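Rutherford Early Learning Collection
Gallery: Blocks, Shapes and Play Pieces

Published 19 May 2022

The Rutherford Early Learning Collection holds play materials used in nurseries, kindergartens and family resource rooms. This page presents a selection of entries from the blocks and shapes section, together with the cataloging notes that accompany them. It is intended for teachers, students of early education, and members of the public who wish to know what the collection contains before arranging a visit.

The section was reorganized last November under the direction of Najwa Harb, Curator of Play Materials. Pieces that had been stored by donor are now grouped by form and by use. The catalog for the section contains 1449 entries, of which 1373 are available for study on request. The remaining entries are undergoing conservation or are on loan to partner institutions.

Entries are given in shelf order. Dimensions and accession details may be obtained from the study room desk.

Notes on the Selection

Plain cubes and bricks
The oldest part of the section. Most were bought as classroom sets and show heavy wear at the corners. Original paint has been left as found, and no piece has been recolored.

Rounded blocks
Blocks with one curved face are often cataloged elsewhere as arches or half-rounds. The collection uses the single term "rounded block" and records the curve in the notes field. Children tend to use these as bases or ramps, and they are seldom found at the top of a finished structure.

The Flutness set
A boxed classroom set in muted colors, received with its original storage tray and instruction leaflet. The leaflet proposes eight patterns for the teacher to build in front of the class. Pencil marks beside two of them suggest that these were the ones in regular use. The tray lid is cracked along one side and is stored flat.

The Prostarell pattern cards
Printed cards intended to be laid beside the blocks while building. The cards are kept apart from the blocks they were sold with, as the inks are sensitive to light. Facsimiles are available in the study room and may be handled freely.

Open cubes
Hollow cubes with an opening in one face serve two purposes in the classroom. They can be stacked in the same way as a solid block, or turned upright and used to hold a smaller piece. Records from the former Filtbridge nursery refer to them as "houses" throughout, and that name has been retained as a search term.

Small pieces and toppers
Small pieces are the most frequently lost items in any set. The section keeps them with the blocks they arrived with wherever this can be established. Unmatched pieces are held together in a single drawer, sorted by color, and are available to visitors working on the completion of sets from other collections.

Play food
Toy fruit and vegetables are cataloged in the neighboring section on domestic play, but many arrived mixed in with blocks and were evidently used with them. Bananas are especially common – their curved form makes them difficult to stack, and teachers' notes mention them being used as bridges, boats and telephones. Such pieces are cross-referenced to both sections.

Tabletop Arrangements

The collection encourages the study of pieces in groups as well as singly. A block shown alone on a shelf gives a fair account of its shape and color, but little idea of how it would be met by a child who comes to a table already covered with things. For this reason the gallery includes tabletop arrangements in which pieces of different kinds are placed together.

Round tables are preferred for this purpose. They have no front or back, and a visitor may approach the arrangement from any side. A white top is used where possible so that strong colors can be compared without interference from the surface.

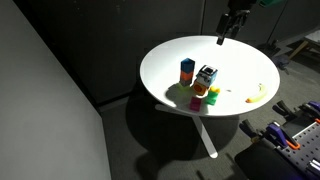 Arrangements of this type are also useful in teaching. Students on placement are asked to consider which pieces a child might reach for first, which would bear the weight of another, and which belong to some other kind of play altogether. A tower of plain blocks invites addition. A pink block lying at the front of the group, or a yellow banana near the edge of the table, may draw a child away from building and toward a story. Both responses are of interest, and the written exercise that follows gives equal weight to each.

Color is treated separately. The catalog records the principal color of every piece in everyday words – blue, orange, bright green, magenta – and avoids the trade names used by makers, which vary from year to year. Where a piece has a second color, such as a tip or an inset face, this is entered after the first.

Visiting and Handling

Visitors may request up to eight catalog entries for a single appointment. Requests should be made in writing and should give the catalog number and the purpose of study. Boxed sets count as one entry.

Pieces are to be handled over the table at all times and returned to the tray in which they were issued. Gloves are not required for painted or molded pieces. They must be worn for printed cards and original leaflets.

Groups are received by arrangement with the curator. Children attending with a group are welcome to use the duplicate sets, which are kept for that purpose and do not form part of the cataloged collection.

Reproduction

Images in this gallery may be used for teaching without charge, provided that the Rutherford Early Learning Collection is credited. Requests for publication should be addressed to Najwa Harb at the study room desk.

Related pages
Domestic Play
Puzzles and Sorting Trays
Loans to Schools
Conservation of Painted Toys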